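Clearing the table: dry spills first

Spilt rice should be collected dry. Uncooked grains roll on a smooth surface and stick to anything damp, so no cloth is used until the grains are up. Work from the far side of the table towards the operator, pushing the grains into one heap on a flat black mat; pale grains show clearly against it. Trays with a raised lip are lifted level and tipped at one corner.

Foil and sweet wrappers go in the bin before plates are moved. Plates are stacked last. Clear storage boxes stay open until the inside has been checked for grains, particularly along the base seam.

Mariann Dudás has revised the Kocsis table sheet to match. It is now sheet 97 and replaces the Stinico version. Allow 10 minutes per table. Printed copies are in the Natadex folder from Tuesday. 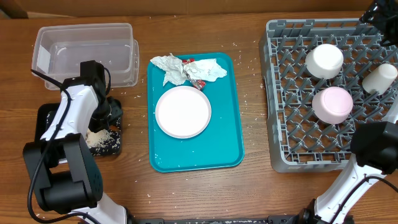 Should rice swept up from the table go back in the storage box?
Swept rice is thrown away. Only rice that has stayed in its box is kept for cooking.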